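Salier Robotics Club
Minutes of the February meeting

Present: Meenakshi Srivastava (chair), Devendra Shukla (minutes), and the members of the hand group and the software group.
Apologies: the members who are on the exchange trip.

The meeting was opened at 4:15 p.m. The minutes of the previous meeting were read and accepted with one correction: the name of the second school in the Jillach competition was spelled wrong.

1. Hand group
Devendra reported on the robotic hand. The group has finished 29 grasp trials from the plan of 54. The remaining trials will be made before the next meeting. It was discussed if the fingers should start from a straight position or from a slightly curled one. The group prefers slightly curled, and the chair agreed. Devendra will write this in the test sheet so that all members do it the same way.

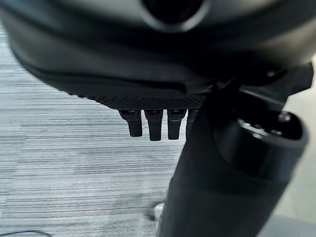 The robotic hand with the fingers pointing down, from the hand group's report.

Meenakshi asked that the screws are checked before each session and that the person who checks them signs the list. This was accepted.

2. Software group
The program for opening and closing the hand works on the club computer, but the version on the laptop is older. The group will copy the new version and delete the old one. A short guide for new members is still missing.

3. Jillach competition
The club will send 2 teams. The names of the team members must be given to Meenakshi by the end of the month. Travel was not decided, as we still wait for the answer from the school office.

4. Other matters
The members are asked to return the borrowed tools to the cabinet. The Dhillon room can be used for practice also during the lunch break.

The meeting was closed at 5:20 p.m.

Minutes written by Devendra Shukla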